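杯架这个小东西，我真的要连发好几条来夸！

起因是五月份搬进现在这间工作室，大家的杯子一直没地方放。有人放窗台，有人放书架，有人干脆压在打印纸上。每次要喝水先绕屋子找一圈，找到的还不一定是自己那只。

然后 Yaowalak（Yaowalak Rungrueang，跟我合用这间屋子，做陶的）说了一句：你们为什么不弄个杯子树？我当时都不知道这东西叫杯子树，哈哈。就是一根立柱，斜着伸出几根杆，杯子倒扣着挂上去。

一查才发现款式好多！有铁的，有木头的，有壁挂的，还有能折起来的。我在 Sesura 那家店里站了好久，最后挑了浅色木头的，因为我们的桌子是深棕色，浅木头摆上去特别亮眼，一眼就能看到。

先说杆的角度，这个我之前完全没想过。杆太平，杯子碰一下就滑；杆翘得太高，杯把又卡得紧，单手取不下来。斜着向上那种最舒服，手一抬杯子就出来了，挂回去也是顺手一套。店里的 Samran 让我拿自己的杯子去试，我第二天真的背了一包杯子过去，叮叮当当的，路上还怕碎（陶杯我裹了毛巾，塑料的就随便塞了）。

再说杯子。我最近迷上了彩色塑料杯，红的绿的蓝的都想要！以前总觉得塑料杯是小朋友用的，现在觉得颜色鲜艳才好认，谁的就是谁的。而且轻，挂在高处也不会头重脚轻，掉地上也不心疼。
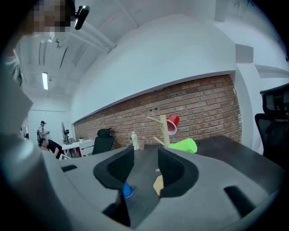

颜色这件事我还想多说两句。我们这间屋子底色很素，白墙、白天花板，再加一段红砖，椅子又大多是黑的。平时看着挺安静，可是一到下午就有点闷。红杯子往木头架子上一挂，整张桌子都活了，我每次抬头看到都开心，真的就是这么容易满足。

那段红砖墙是我当初选这里的原因之一。看房那天我走进来，看到砖墙上面接着一段白色的弧面，一路弯到天花板，当场就说就这间了，连水压都忘了试（后来水压还可以，运气好）。

有朋友问一个杯架要挂满才好看吗？我的经验是不用！挂满了反而乱，取一只要碰到旁边两只。我现在喜欢只挂最常用的，剩下的洗完就搁在桌上，想起来再收。对，我不是那种每样东西都要归位的人，桌上倒着一两只杯子我完全能接受，看着还挺有生活气息的。

还有人问落灰。杯子倒着挂，杯口朝下，里面基本不落灰，这是我最喜欢的一点。杯底朝上会有一点点，喝之前冲一下就好。我们以前杯口朝上放一排，隔个周末回来，里面什么都有，有一次还泡着一只小虫，Yaowalak 尖叫得楼下都听见了。

沥水方面，我会先甩几下再挂，不然水顺着杆往下流，木头底座会泡出印子。我的第一个杯架就是这么坏的，那时候在老房子，天天湿着挂，底座都发黑了，后来只好扔掉。这次买回来先抹了一层 Wannasri 的木蜡油，薄薄的，用旧T恤擦，擦完放一晚上，味道很淡，手感滑滑的，特别喜欢。

小贴士一个：杯架别贴着桌边放！取杯子的时候手会往外带，放得太靠边，整个架子会跟着你走。往里挪一点，四周留出胳膊能转的空间，坐在椅子上转个身就能拿到，不用站起来。懒人如我，深感幸福。

另一个小贴士：矿泉水瓶跟杯子放一块儿。我以前瓶子放地上，杯子放架上，倒个水要弯腰再起身，一天下来腰比手累。现在瓶子就立在架子旁边，倒水、喝、挂回去，一气呵成。

说到价格，木头的这款不到100块，我觉得很值。Trusa 也有一款类似的，做工更细，杆头磨得圆圆的，摸着像鹅卵石，但是贵不少，我拿起来又放下，放下又拿起来，最后还是走了。要是哪天打折，我可能会给家里也添一个，家里那堆咖啡杯也该有个去处了。

Yaowalak 现在说要自己烧一套小杯子专门挂在上面，杯把要开得大一点，能直接套进杆里，釉色她想做浅棕的，我投了绿色一票。她还说要在杯底刻字，我已经想好我那只刻什么了，先不说，怕她笑我。等她开窑我一定第一时间来发！

你们的杯子都怎么放呀？挂着、扣着、还是叠着？快来给我看看，我想偷师。尤其是用壁挂款的朋友，墙上打孔那种牢不牢？我对着砖墙犹豫好久了，一直没敢下手。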